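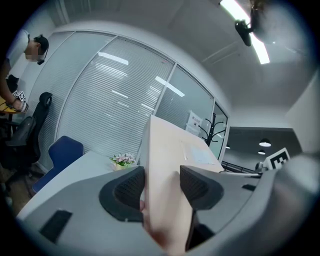

Relatório de progresso ao financiador – setembro

Projeto Berness: exposição a campos eletromagnéticos em habitações próximas de antenas

As medições em Lusow ficaram concluídas em 43 habitações. Faltam cinco, todas no lado norte, onde os moradores pediram visitas depois das 18h. Os valores foram registados com os medidores da Carnisell, calibrados em setembro.

Em Mfaume o trabalho está atrasado. A autorização municipal chegou tarde e só duas ruas foram cobertas. Njoroge Simiyu assumiu a coordenação local e reviu o percurso das visitas.
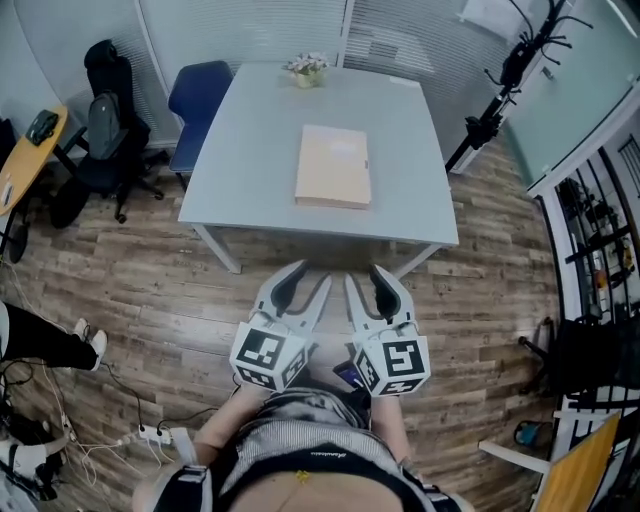

Mesa com caixa de cartão e vaso de flores.

O questionário sobre uso de telemóvel e qualidade do sono foi encurtado. Prevemos recolher até 200 respostas antes do próximo relatório. A análise estatística ainda não começou.

Pedimos que a verba de deslocações não gasta em Lusow passe para Mfaume.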